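Tulley moves bin inspection rule to August

By Eoin Duggan
Updated 3:40 p.m.

Warehouses and parts depots in Tulley will have to record the condition of their reusable storage bins starting in August, under a change to the town's commercial storage code approved at the last council session.

The rule covers open-top plastic and metal bins used to hold loose goods on racking above shoulder height. Operators must check each bin for cracked rims, split corners and bowed floors, and must keep the results on site for inspection. Bins kept at floor level are exempt, as are sealed drums and pallets, which fall under an older section of the code.

The town has 1054 registered commercial storage addresses. Most are small: lockups, shop stockrooms and farm stores with a single row of shelving. The code applies in full only to sites with 1000 or more bins in use, a threshold the council raised from the figure in the first draft after objections from retailers on Gerdale Road. Smaller sites have to inspect but may keep a simple dated list in place of the full record.

Under the adopted text, a bin that fails on any one of eight points must be taken off racking the same day. It may be used at floor level if the base is sound. Repairs to the rim are allowed. Repairs to the base are not, and a bin with a patched base counts as failed regardless of the load it carries.

The load limit itself has not changed. What has changed is how it is marked. Each bin position on a rack will need a label showing the maximum gross weight, meaning the bin and its contents together. Many sites currently post the net figure, and the difference matters most for metal bins, where the empty weight can use up a large share of the allowance.

Eketti, which runs the parts depot on the east side of town, told the council in a written submission that it supported the gross weight labels but wanted a longer period to replace them. The final version allows three months from the start date for labels. There is no such allowance for the inspection itself.

Stavros Drakos, speaking for the code office, said inspectors would ask for records during routine fire and access visits and would not schedule separate ones. A first failure to produce records leads to a written notice — no fine is attached. A second within the same year is treated like any other breach of the storage code.

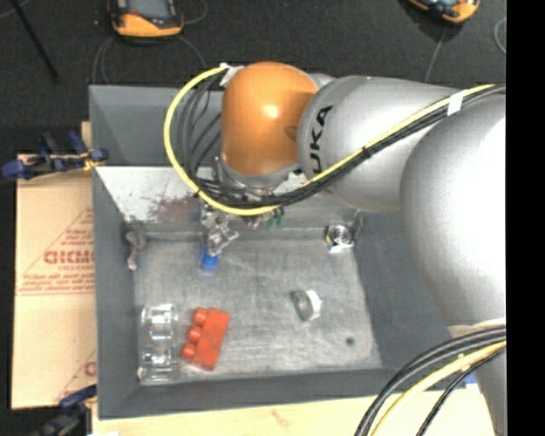
Tierney asked during the comment period whether bins on loan from a supplier would be the supplier's responsibility or the site's, and was told that the duty rests with whoever controls the racking. The adopted text now says so in its definitions section. It also states that a bin moved between two sites must be inspected again at the second site before it goes back up.

Blank record sheets are available at the code office counter. Sites that already keep electronic stock records may add the inspection fields to those, provided the entries can be printed on request.

3 comments

rackside_dan
Does a chipped label holder count as rim damage? Ours are molded into the front edge and half of them are broken.

M. Tolliver
We switched to gross weight labels years ago. Budget for more time than you think, the old adhesive is the slow part.

Pell
The same-day removal is fine on paper. Where does a full bin go at ten to five?

Recent items
Gerdale Road drainage work enters second phase
Council keeps loading zone hours unchanged
Code office counter to open earlier
Tulley recycling depot adds scrap metal bay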